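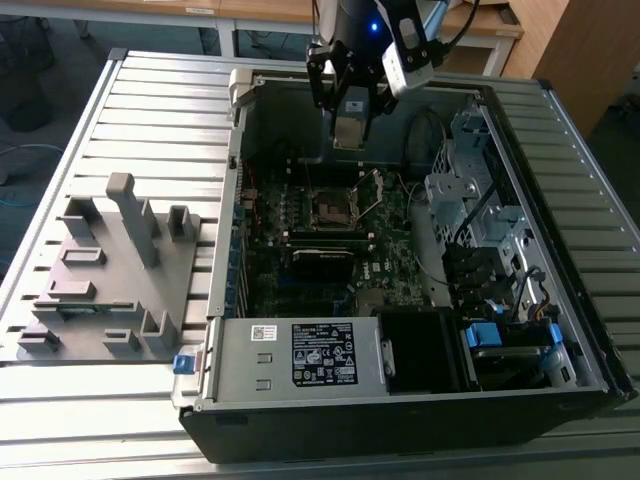

Changer le processeur et la mémoire d'une vieille tour Dell

Il y a deux façons de moderniser un ordinateur de bureau de cet âge. La première consiste à en acheter un autre. La seconde occupe une soirée de novembre, coûte le prix d'un processeur d'occasion et vous apprend le nom de pièces dont vous viviez très bien sans soupçonner l'existence. Ce tutoriel traite de la seconde.

Avant tout, relevez le modèle exact de la machine et vérifiez que sa carte mère accepte le processeur convoité. Le même support ne suffit pas, il faut aussi que le BIOS le reconnaisse. Faites la mise à jour du BIOS tant que l'ancien processeur est en place. J'ai appris l'ordre de ces opérations en les faisant dans l'autre sens.

Ce qu'il vous faut

Un tournevis cruciforme qui ne mâche pas les têtes de vis (j'ai un Hirkine, il survit à tout, sauf aux prêts)
Un bracelet antistatique, ou à défaut l'habitude de toucher le métal du châssis
De l'alcool isopropylique et un chiffon qui ne peluche pas
De la pâte thermique ; la petite seringue Primarel fait plusieurs machines
Un bocal pour les vis

1. Débrancher, coucher, ouvrir

Éteignez, débranchez le cordon secteur, puis appuyez quelques secondes sur le bouton de mise en marche pour vider ce qui reste dans les condensateurs. Couchez la tour sur un plan stable, panneau amovible vers le haut, et retirez celui-ci. La poussière sort d'abord, l'enthousiasme ensuite.

Prenez une photo du câblage avant de toucher à quoi que ce soit. Vous vous direz que vous vous en souviendrez. Prenez-la quand même.

2. Dégager le ventirad

Débranchez le connecteur du ventilateur en tirant sur la fiche, jamais sur les fils. Desserrez les vis en croix, un tour chacune, puis recommencez jusqu'à ce que tout soit libre. Si le bloc résiste, c'est la vieille pâte qui a durci : faites-le pivoter doucement de gauche à droite. On ne l'arrache pas, même quand on en meurt d'envie.

Pour les petits connecteurs coincés entre deux composants, les doigts finissent toujours par être trop gros.

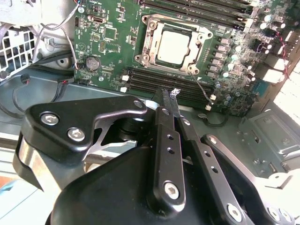
3. Ouvrir le support et sortir l'ancien processeur

Appuyez sur le levier, écartez-le légèrement, relevez-le. Le cadre métallique bascule à son tour. Soulevez le processeur bien à la verticale, par les bords, et posez-le dans sa boîte ou sur une mousse antistatique.

Le support vide est la partie la plus fragile de tout l'ordinateur. Sur ce type de carte, les contacts sont dans le support, fins comme des cils et à peu près aussi faciles à redresser. Pas de chiffon, pas de doigt, pas de souffle héroïque. Hirkine ou pas, le tournevis reste loin.

4. Poser le nouveau

Repérez le triangle doré dans un coin du processeur et les encoches sur ses côtés. Il n'y a qu'un sens possible. Laissez-le descendre par son propre poids, rabattez le cadre, puis le levier. Ce dernier résiste et émet parfois un petit craquement qui coûte deux ans de vie : c'est normal, pourvu que le processeur soit bien à plat. 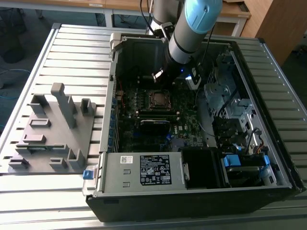

Nettoyez ensuite la base du ventirad et le dessus du processeur à l'alcool, attendez que ce soit sec, et déposez une noisette de pâte au centre. Une petite noisette. La première fois, Hưng Chu en avait mis assez pour jointoyer une salle de bains, et nous avons passé plus de temps à éponger qu'à monter. Revissez en croix, rebranchez le ventilateur.

5. La mémoire

Écartez les loquets, alignez l'encoche de la barrette avec le détrompeur, poussez des deux côtés jusqu'au clic. Deux barrettes de 4 Go identiques donnent 8 Go en double canal si elles sont dans les bons emplacements ; le schéma est souvent collé à l'intérieur du panneau. Une barrette mal enfoncée est la première cause d'écran noir, très loin devant la malédiction personnelle.

6. Refermer, mais pas tout de suite

Rebranchez l'alimentation, un écran, un clavier, et démarrez panneau ouvert, mains dehors. Entrez dans le BIOS, vérifiez que le processeur et la mémoire sont reconnus et surveillez la température quelques minutes. Si elle grimpe sans s'arrêter, coupez tout et revoyez la pose du ventirad.

Toujours rien à l'écran ? Débranchez le secteur, retirez la pile bouton pendant quelques minutes, remettez-la et réessayez. L'horloge sera fausse, ce qui est un moindre mal.
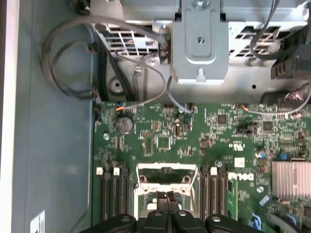
Bảo Lý : Merci, j'ai suivi les étapes sur la tour de mon bureau et j'ai eu droit à l'écran noir. J'ai tout redémonté avant de lire la ligne sur les barrettes. C'était la barrette. Petite question : faut-il remettre de la pâte si on a soulevé le ventirad juste pour regarder ?

Réponse de l'auteur : Oui, à chaque fois. On nettoie les deux faces et on recommence, même si on n'a regardé qu'une seconde.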